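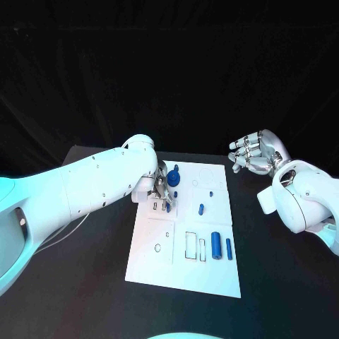 Open day at Dirumow, posts from the floor
Mon 17 August
Posted by Chowdhury

1/ Spent the morning at the Dirumow open day in Odusham. Putting my notes up as a thread so I can find them again. Most of this is about the two-arm assembly demo, which is the thing I drove over for.

2/ The setup is a black table with a curtain behind it and a white board in the middle. The board has outlines printed on it and the blue parts are supposed to end up on the outlines. Pegs, cylinders, a gear. If you have ever had a toddler in the house you know the general idea.

3/ The left arm does the small stuff. When I got to the front it had a little peg in its fingertips and was taking it down toward a pair of narrow slots printed side by side. Slow, but I was told they run it slower on open days.

4/ The right arm has a hand on the end, fingers and all. I asked why they don't put the same thing on both sides. The answer was that they want to compare the two on the same parts, and that the hand is much harder to keep calibrated.

5/ Parts are 3D printed in house, same blue for everything. I asked if the color mattered to the vision system. They said no, they had one spool color in stock and bought a lot of it.

6/ Demo slots were 6 minutes each and they kept to it. You sign up on a sheet by the door. I signed up for 2 of them and I'm glad I did, the first one went by while I was still working out where to stand.

7/ Best spot is the short side of the table on the left. From the front you mostly look at the forearm. From the side you can see the fingertips, and that is where everything happens.

8/ Somebody asked what it does when it drops a piece. It stops and waits for a person. They are working on having it look for the part and try again, but that was not being shown today.

9/ The number they had on the wall was 343 full board runs since the project started. I asked how many finished without a person stepping in and they said they'd rather publish that properly later in the year. Fair enough. I would have liked to know.

10/ Talked to the Sisport people at the next table too. They make the fixtures and the printed boards. The boards get swapped out for different layouts, and the outlines are only a guide for the humans setting up. The arms work from a file.

11/ That surprised me a little. I had assumed the cameras were reading the outlines. They said an early version did and it got confused whenever the lights changed, so they dropped it.

12/ On the lights - the room is dim and bluish and my own phone pictures came out bad. Bring something better than a phone if you care about that.

13/ There was a short talk upstairs after lunch. Mostly slides on cable routing and wrist wear, which I enjoyed more than I expected to. Wrists are what they replace most often. The talk was scheduled for 45 and the questions took it to 90 minutes.

14/ Practical stuff for anyone going to the next one. Parking is behind the building, the front lot is for staff. Coffee is free, food is not. There are hardly any chairs on the demo floor.

15/ They are not hiring for the demo group right now. I asked because two people messaged me this morning wanting to know. They are looking for a machinist, details are on the board in the lobby and I think on their site.

16/ Would I go again? Yes, if they show the retry behavior. A peg going into a slot is nice to watch, but I want to see what the arm does after it misses.

17/ Correction to 10 - Sisport makes the boards and the table clamps. The grippers' fixtures are Dirumow's own. Got that mixed up in my notes.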